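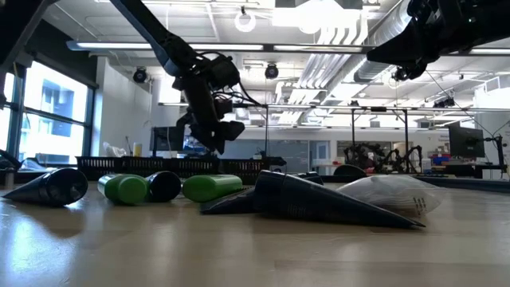 4. Perception and grasp selection

4.1 Input and preprocessing

The perception node receives color and depth images from a fixed camera and publishes a list of object hypotheses to the planner. Both nodes run inside Plarkik, our task layer, and exchange messages through Kiso, which handles time stamps, coordinate transforms and logging. The planner never reads raw images. Every quantity it needs, including the table plane, is carried in the hypothesis message, so that a run can be replayed from the log without the cameras attached.

Depth is first clipped to the workspace volume, and the table plane is fitted by sampling points from the previous plane estimate. Glossy tabletops cause two kinds of error at this stage. Daylight reflected toward the camera saturates the infrared pattern and leaves holes in the depth map, and mirror-like reflections of the objects themselves yield points below the plane. Points below the plane are discarded. Holes are left empty, as we found that filling them by interpolation joined neighboring objects into a single segment when the hole lay between them.

4.2 Segmentation

Segments are computed in the color image and then lifted to three dimensions using whatever valid depth falls inside each mask. We use a class-agnostic network, trained on 603 annotated images of tabletop clutter with mixed packaging. Class labels are assigned by a separate head and are used only for choosing the destination bin. An error in the label therefore leads to a wrong placement but does not affect the grasp.

Squeeze tubes are the hardest class for this network. A tube has a round section at the cap and a flat section at the crimped end, and the two ends have different heights above the table. Viewed along its axis, it shows little more than the disk of the cap, and the network tends to report a short cylinder. When two dark tubes overlap in the image, the boundary between them carries almost no contrast. In these cases the mask often covers both objects, and the fitted axis points in a direction that belongs to neither.

We handle merged masks with a consistency test. For each mask, a tapered solid is fitted to the lifted points, with the end radii, the length and the axis as free parameters. If the residual exceeds a threshold, the mask is split along its narrowest section and both parts are fitted again. The split is kept only if both residuals drop. We limit the recursion to 2 levels; deeper splitting produced fragments too small to grasp and added to the planning time.

Transparent and translucent bags are treated differently. Depth on thin film is unreliable and the tapered solid has no meaning for a crumpled bag, so these masks bypass the fit and are passed to the planner as soft regions. A soft region has a footprint and a conservative height. It acts as an obstacle until all rigid hypotheses within a set distance of it have been removed, after which it becomes a candidate for a top-down pinch grasp at its highest reliable point.

4.3 Grasp candidates

For rigid hypotheses, candidates are generated in closed form. The approach direction is the table normal, tilted in the plane that contains the object axis by a set of fixed angles. The fingers close across the axis. Candidate positions are spaced evenly along the axis, and each is scored by

 s = w1 * m + w2 * c - w3 * d

where m is the margin between the local object width and the maximum finger opening, c is the clearance to the nearest neighboring hypothesis, and d is the distance from the estimated center of mass. For tubes, the center of mass is placed toward the cap end. This is a crude choice, and it is wrong for a tube whose contents have collected elsewhere, but it is better than the geometric center in most of our logged runs. The weights were tuned by hand on recorded data and were not changed during the experiments.

Candidates close to the crimped end are removed before scoring. The flat end lies near the table and offers little height for the fingers, and small errors in the plane estimate then turn into contact between the fingertips and the table. Candidates on the cap are allowed. The cap is stiff, so the finger force does not deform it, and its width is well predicted by the fit.

4.4 Arm assignment and motion planning

The cell has 2 arms that share the space above the table. Assignment is greedy. The highest scoring candidate is given to the arm with the shorter estimated path, and the other arm is then offered the remaining candidates whose swept volume does not intersect the first path. If no such candidate exists, the second arm holds its current pose. We considered joint planning in the combined configuration space, but planning time varied too widely for a fixed cycle.

Paths are computed by Serkik, a sampling-based planner with a cache of previously solved queries. The start pose is always one of a small number of hover poses above the table, and this makes the cache effective: most queries differ from a stored one only in the final approach segment. The stored path is checked against the current obstacles, repaired locally where needed, and timed again. A full search is started only if the repair fails.

Collision checking uses capsules for the arm links and a convex hull for the wrist and gripper. External cables at the wrist are not modeled as flexible bodies. We enlarge the wrist hull to cover their expected range and limit the rotation of the last joint so that they cannot wind around the link. The enlarged hull rules out some valid grasps beside tall obstacles such as basket walls, and a tighter model is left for future work.

4.5 Execution and retry

After closing, the measured finger opening is compared with the width predicted by the fit. A value near zero is taken as a miss. A value that differs from the prediction by more than a tolerance is logged as an uncertain grasp, and the object is lifted slowly to a check height, where the opening is read again. Each hypothesis may be attempted 2 times. After that its region is marked as blocked until the next full perception update, which in practice often returns a different mask because neighboring objects have since been moved.

The retry logic is implemented as a behavior tree in Kwan. Each leaf writes its input, its result and the reason for failure to the Kiso log. The failure categories used in Section 5 are taken directly from these entries, with no manual relabeling.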